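Stomgate lists > protest-tech > archive > January

Štefánia Charvát wrote:
> The Brakik people posted another video last night claiming they took
> over the police union's account. Local press is repeating it as fact.
> Has anyone checked whether the messages came from the account itself
> or from a look-alike name? Also, is the 400 figure for leaked
> addresses real?

Partly. I saved the account page before it was taken down. The handle matches the one printed on the union's old flyers, so it was not a look-alike. That shows someone had the login. It does not show who.

On the list: the file has 400 lines, but I removed duplicates and got some 200 separate addresses. Most were already public on the Uduvau forum, which was copied and reposted last year. I would not call it a leak until someone finds an address that is only in the new file.
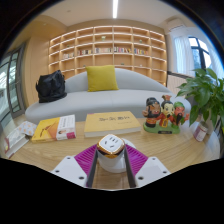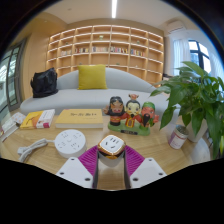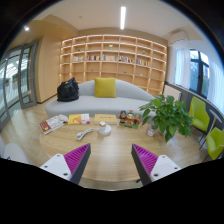
Round wooden table, three views

The video is harder. It runs eight minutes and the voice is synthetic, so comparing it with earlier ones is no use. The upload came two hours after the first post from the account -- a copycat would have had time to make it.

Please do not forward the file. Kontogiannis has offered to host checksums only, and I think we should accept. If you have an earlier copy of the forum dump, send me the checksum off list.

Esther Rweyemamu

Page last updated: January
Contact the list owner | Copyright Stomgate lists | Back to top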